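2022년 1월 28일

작업 노트: 대학 농구 선수 구성 모델, 전환 시즌 보정

어제 돌린 결과부터 적는다. 전학 선수를 포함한 표본은 2,953명이고, 이 중 출전 시간이 너무 적어 뺀 선수가 481명이다. 기준은 지난번과 같이 시즌 누적 출전 시간으로 잡았다. 경기당 평균으로 잡으면 부상으로 일찍 시즌을 접은 선수가 섞여 들어와서 계수가 흔들린다. 이건 두 번 해 봤고 두 번 다 같은 문제가 나왔으니 다시 하지 않는다.

이번에 보려는 것은 한 가지다. 감독이 바뀌고 첫 시즌에 일부러 어린 선수 위주로 돌린 팀이 그다음 두 시즌 동안 실제로 더 나아지는가. 경기력만 보면 답이 애매하게 나온다. 공격 효율은 오르는데 수비 쪽은 거의 그대로다. 관중 수를 같이 넣으면 그림이 달라지지만, 관중 자료는 학교마다 세는 방식이 달라서 아직 믿을 수가 없다. 판매 기준으로 적는 곳이 있고 입장 기준으로 적는 곳이 있다. 같은 학교가 중간에 기준을 바꾼 경우도 있었다.

Brunville 자료는 따로 적어 둔다. 여기는 네 시즌 치가 모두 같은 양식으로 정리되어 있어서 기준으로 쓰기 좋다. 첫 시즌에 1학년 출전 비율이 팀 전체의 55퍼센트까지 올라갔고, 다음 시즌에 거의 같은 선수들이 그대로 남았다. 문제는 이 팀이 너무 특이하다는 점이다. 빼고 돌리면 효과가 절반 아래로 줄어든다. 한 팀에 이렇게 끌려가는 결과를 표에 그대로 올릴 수는 없다. 넣은 것과 뺀 것을 나란히 싣고, 본문에는 뺀 쪽을 쓰기로 했다.

Gudetti 추적 데이터는 여전히 좌표가 가끔 뒤집힌다. 후반전에 코트 방향이 바뀌는데 파일에는 전반 방향으로 남아 있는 경기가 151개 있다. 하프라인 기준으로 첫 공격의 방향을 보고 뒤집는 스크립트를 만들었고, 무작위로 몇 경기를 뽑아 기록지와 맞춰 보니 슛 위치가 맞았다. 연장전은 손대지 않았다. 연장전이 있는 경기는 우선 제외 목록에 넣어 두었으니 나중에 쓰려는 사람은 목록부터 확인할 것.

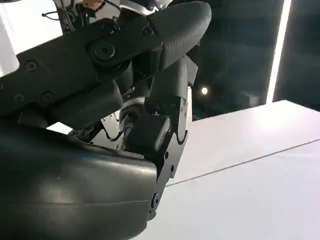
슛 위치를 고치고 나니 코너 3점 비율이 이전 노트의 값보다 높게 나온다. 예전에는 반대쪽 코트의 슛이 장거리 슛으로 분류되어 있었던 것 같다. 그래서 작년 5월에 뽑은 표는 코너 3점 부분을 쓰면 안 된다. 공유 폴더에 있는 파일 이름 앞에 '구버전'이라고 붙여 놓았다. 자유투와 리바운드 항목은 좌표를 쓰지 않으니 그대로 써도 된다.

전학 선수 처리도 바꿨다. 지금까지는 전학 온 선수를 새 팀의 1년 차로 계산했는데, 이러면 경험 많은 4학년이 들어와도 어린 팀으로 잡힌다. 이제는 나이 대신 대학 통산 출전 시간을 쓴다. 2년제에서 올라온 선수는 이전 기록이 없는 경우가 많다. 일단 같은 포지션 2학년의 중앙값을 넣고, 값을 채워 넣었다는 표시를 별도 열에 남겼다. 이 열을 지우지 말 것. 나중에 민감도 확인할 때 필요하다.

Dirico에서 받은 모집 등급은 아직 합치지 않았다. 선수 이름 표기가 제각각이라 자동으로 붙이면 동명이인이 섞인다. 출신 고교와 키를 같이 맞추면 대부분 해결되는데, 키가 해마다 달라지는 선수가 꽤 있다. 2인치 차이까지는 같은 사람으로 보고, 그보다 크면 손으로 확인하는 것으로 정했다. 외국에서 온 선수는 고교 정보가 비어 있어서 전부 손으로 해야 한다.

모델 자체에 대한 메모. 팀 효과를 고정으로 두면 감독 교체가 한 번뿐인 팀에서는 감독 효과와 구분이 잘 안 된다. 임의 효과로 바꾼 버전을 밤에 돌려 놓았고 오늘 아침에 끝나 있었다. 수렴은 했다. 다만 두 번째 시즌 계수의 구간이 0을 걸치고 있어서, 첫 시즌의 손해가 나중에 보상된다고 쓰기에는 근거가 약하다. 세 번째 시즌은 구간이 0 위에 있지만 그때까지 남아 있는 감독만 보는 셈이니 생존 편향이 걸린다. 중간에 해임된 경우를 어떻게 넣을지 정해야 한다. 해임 시점까지만 넣는 방법과 후임 감독 기간까지 같은 학교로 이어 붙이는 방법을 둘 다 돌려 볼 생각이다.

상대 팀 수준 보정은 컨퍼런스 안 경기와 밖 경기를 나눠서 했다. 시즌 초반의 컨퍼런스 밖 경기는 일정을 쉽게 짠 팀과 어렵게 짠 팀의 차이가 너무 커서, 보정을 해도 잔차에 무늬가 남는다. 1월 이후 경기만 쓰면 무늬는 없어지지만 표본이 줄어든다. 본문은 전체 경기, 부록은 1월 이후로 간다. 중립 경기장 경기는 홈으로도 원정으로도 넣지 않고 별도 값으로 두었다. 지난 버전에서는 원정으로 들어가 있었다.

2020-21 시즌은 아직 결정을 못 했다. 취소된 경기가 많고 무관중 경기가 섞여 있어서 홈 이점이 다른 시즌과 다르다. 추가 자격 연도를 받은 선수들 때문에 경험 변수도 한쪽으로 쏠린다. 지금은 시즌 더미만 넣어 둔 상태다. 빼고 돌린 결과도 저장해 놓았고, 방향은 같고 크기만 조금 작다.

Mudgway 서버는 어제 저녁에 디스크가 차서 작업 하나가 중간에 멈췄다. 임시 파일을 지우고 다시 걸었다. 부트스트랩 결과를 매번 전부 저장하지 않게 설정을 바꿨으니, 개별 반복 값이 필요하면 설정 파일에서 저장 옵션을 켜고 돌리면 된다. 끝나면 다시 꺼 둘 것.

다음에 할 일
- 해임 처리 두 가지 버전 돌리고 표 비교
- 모집 등급 합치기, 외국 선수부터
- 관중 자료에서 판매 기준 학교와 입장 기준 학교 나누기
- 연장전 좌표 방향 확인
- 그림 축 이름을 한글로 바꾸기 (공격 효율 단위는 100포제션당으로 통일)

관중 자료는 학교 쪽에 문의 메일을 보내 둔 상태다. 답이 오면 이 항목 아래에 이어서 적는다.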